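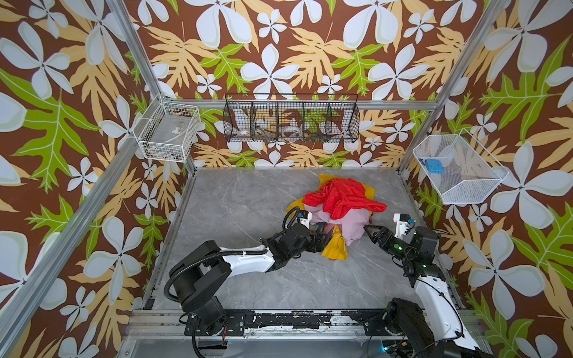 Dye bench, February, wool blanks batch 2

Onion skin bath again, 400 g skins this time, simmered then left with the lid on. Strained thru the old Wastico sieve, still leaves bits. Need muslin. Nicholas recipe says alum first, cream of tartar after, I did both together. Color came up a dull gold, nicer at the window than under the tubes.

pH strips nearly out. Order more.

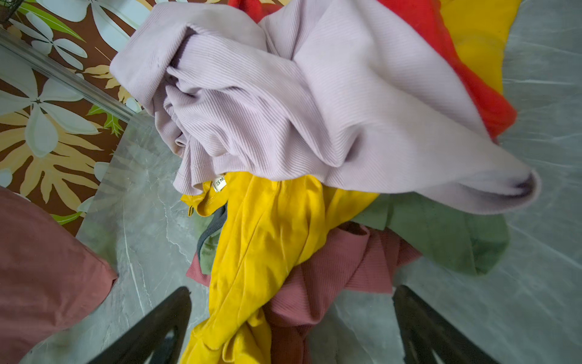

Logwood next. Small pot, 18 g chips, soaked overnight. Want a soft purple, not the near-black we got from the Cladness yarn. Target is something like that pale lavender ribbed knit, with the gray knocked out if possible. First skein too red. Pinch of chalk, better. Second skein closer but blotchy at one end, didnt wet it out long enough. Do not rush the soak!!

Tap water vs rainwater: did 2 minis of each. Rain ones clearer. The tap ones went a bit brown by 3 pm and stayed there. Could be the iron in the pipes, or the

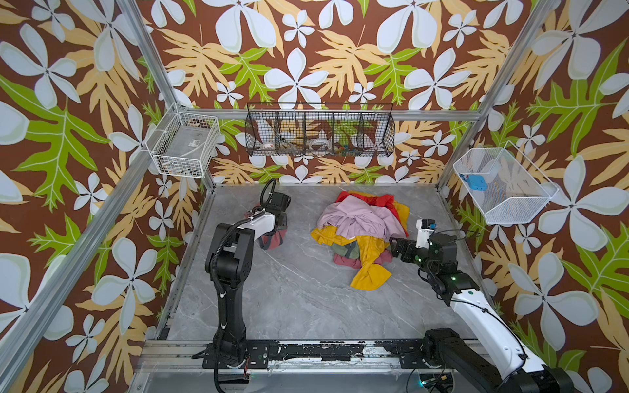

kettle, which has scale in it. Rerun with the steel pan before blaming anything. Labels fell off two of the jars, so the madder results from this morning are a guess, marked "?" on the card.

Volex hotplate cuts out on high. Use the low ring only til it's looked at.
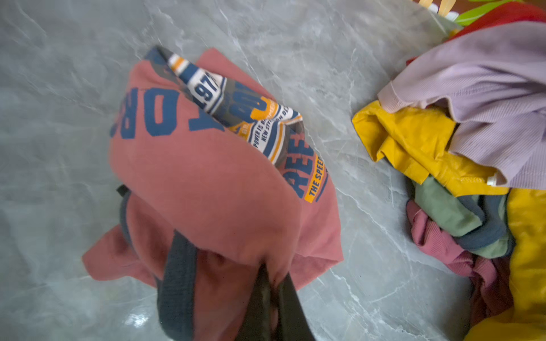
T. R., bench lead, natural dyes

Still to do: wash-fast test on the gold, light test strips up in the south window (half covered with foil), rinse out the logwood pot before it stains. Madder redo with fresh labels, in pencil.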